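May 4, 2025
Posted by the Upstairs Tenant

I signed the lease! Unit 12 at the Altix, 3088 Liang Street, and I get the keys in July. I toured nine places before this one and I'd have been happy in maybe two of them. 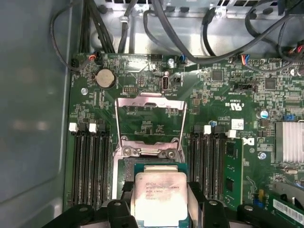 The kitchen is small but it has a real window over the sink, and the bedroom faces the courtyard, so no bus noise (my current place is right on the 29 line -- never again). Heat is included too!

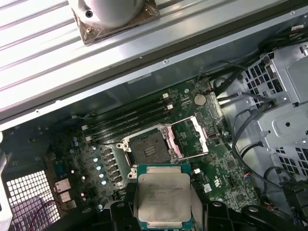

Doda, the management company, answered every email the same day. They even let me go back and measure the closet for my Grultska wardrobe, and it fits!!
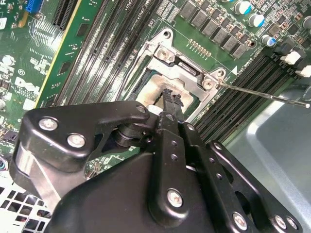
Processor socket on the green Dell board.

Parking is the one thing I'm still working out. There's a waiting list for the garage, but street permits are cheap and the block was half empty when I visited. The back stairs have a metal rail, pale and brushed-looking like the one in the next picture down, and I love it -- so much nicer than chipped paint. Next up, boxes!
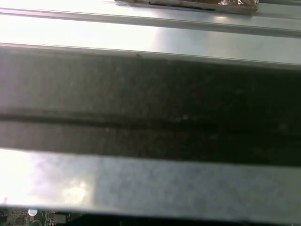
Move-in day comes with an elevator slot, so I've booked the early one. The living room is getting shelves along the long wall, and I want them in that same bright silver as the metal panel in this shot. Paint samples next week!

Contact | © 2025 | Back to top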